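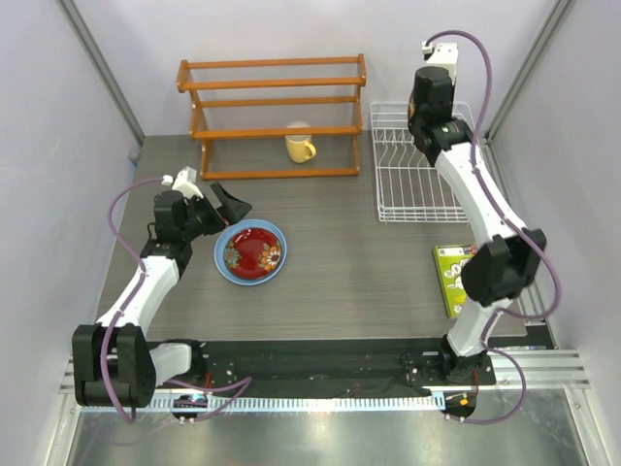

## 4. Setting up the drying area

This section covers the wooden shelf rack and the wire dish rack. Both should be in place before the first load of dishes is washed. Read section 3 first if the wooden rack has not been put together yet.

### 4.1 Before you start

Wipe the tabletop and let it dry. Wood feet left standing on a wet surface will stain, and the stain goes into the grain. Have a dry cotton towel within reach.

You will need:

- the Grevis shelf rack, assembled
- the wire dish rack
- the towel
- one plate and one mug, for checking the fit

### 4.2 Placing the wooden rack

1. Stand the rack toward the back of the table, near the center. Leave a gap of 2 inches between the rack and the back wall.
2. Press down on each top corner in turn. If the rack rocks, loosen the screws on the short side by half a turn, press the rack flat, and tighten them again.
3. Slide a mug under the rack, between the lower rails. It should go in and out without touching the wood. Turn the handle to the right so it can be picked up from the open side.

**Note:** Mugs stored under the rack stand upright and must already be dry. Wet mugs go in the wire rack first.

**Caution:** Do not load more than 5 pounds on the top rungs. The slats are thin and will bow before they crack, so take weight off as soon as you see a curve.

### 4.3 Placing the wire rack

1. Set the wire rack to the right of the wooden one. The two should not touch. Wire rubbing against the slats wears through the finish.
2. Turn it so that plates can be slid between the curved dividers without lifting them over the wooden rack.
3. Put the test plate in the first slot, then in the last. A plate that leans hard to one side is too small for that spacing. Lay small plates flat on the towel.

Painted plates need more room than plain ones. Leave an empty slot on each side so the decorated face does not scrape against the next rim. Do not use scouring pads on a painted center. The Trustberg cream sold for the wire rack is for metal only.

### 4.4 Putting dishes away

1. Clear boxes and packets from the table before unloading. Cardboard soaks up drips and goes soft at the corners.
2. Dry the plates by hand if they are needed within the hour. Otherwise leave them in the wire rack until no water shows along the rims.
3. Move the mugs last.
4. Empty the wire rack completely once a day and tip out any water that has collected under it.

### 4.5 Care

Oil the wooden rack every November, or sooner if the slats look pale. Use a food-safe oil and wipe off what has not soaked in after 5 minutes. Keep the rack out of use overnight.

Wash the wire rack in warm water with dish soap. If the coating chips, stop using that slot. Replacement caps for the divider ends are part 63 in the parts list; see section 7 for ordering.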